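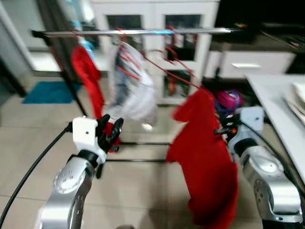 Rania Tannous replied that knitwear should never go on a hanger, wet or dry, and asked why I bother with a rail at all.

Leen Fakhoury, 29/09/2021
Last updated 8 minutes ago
1 min read

Fair point on the heavy stuff. Thick red jumpers get folded over the bar at home – the shoulders go pointy on a hanger.

Shirts and thin tops stay on hangers. I leave a gap between them or they crease.

Reds get their own wash here. Lost a white pillowcase to one in January.

Rail is five years old. One wheel sticks.

Socks go on the radiator.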